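Keeping Small Metal Parts and Bench Surfaces Free of Rust

6/29/18
By the Estwood Workshop Desk

Bare metal rusts in a home shop mainly through three routes: damp air, skin salts, and cold surfaces that collect condensation when the room warms up. The third does the most damage in garages. A cast iron table that has sat through a cold night stays below the dew point for hours after the door is opened, and the film of water that forms is often too thin to notice.

Cleaning

Remove old oil first. New oil laid over dirty oil traps grit and moisture. Mineral spirits on a lint-free rag will take off most shop oils. Wipe in one direction, turn the rag, and repeat until it comes away clean. Leave the part to dry in the open — never inside a closed drawer or can.

Light rust comes off with a gray abrasive pad and a few drops of light oil. For heavier rust on loose parts, soak them in white vinegar for 14 hours, scrub with a brass brush, rinse in water with a spoonful of baking soda, and dry at once with warm air. Do not soak anything plated. Vinegar attacks zinc quickly, and springs can turn brittle.

Grooved surfaces need more care than flat ones. A rag bridges the grooves and leaves chips and old coolant at the bottom. Use a stiff nylon brush along the length of the groove, then a folded strip of cloth pulled through it. Blind holes should be cleared with a cotton swab. Compressed air drives the dirt deeper and throws chips at the face.

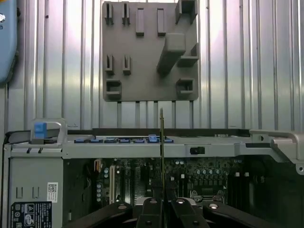

Uchida wrote in to say that paste wax had outlasted oil on a table saw through two wet winters, and asked why oil is still the usual advice. Wax is the better choice for flat surfaces that wood or stock slides across. It does poorly in corners and slots, where it builds up and holds dust. Oil flows into those places. Many shops use both: wax on the open faces, oil in the recesses.

Coating

Apply wax thin. Let it haze, buff it, and wait a day before the second coat. Avoid car products containing silicone near any wood that will be finished later.

For oil, one drop per hand-sized area is enough. A surface that looks wet has too much on it. Parts going into long storage can take a heavier preservative oil and a wrap of plain waxed paper. Newspaper and cardboard draw moisture and should not touch bare steel.

Storage

Silica gel works only in a container that closes tightly. In a sealed ammunition can or gasket-lid box, 100 grams is plenty for a set of drill bits or gauges. Most plain silica gel can be dried out again in an oven, but check the packet for the maker's temperature, and do not heat gel still in plastic packaging.

Keep steel off concrete floors. A shelf 150 mm up, with a gap behind it for air, stays noticeably drier. Recheck coated parts in April, when warm days begin to follow cold nights, and again before the heating season.

Oily rags should be spread flat outdoors to dry, or kept in a lidded metal can filled with water. Linseed oil rags can catch fire without a spark.

Last updated: same day, storage section corrected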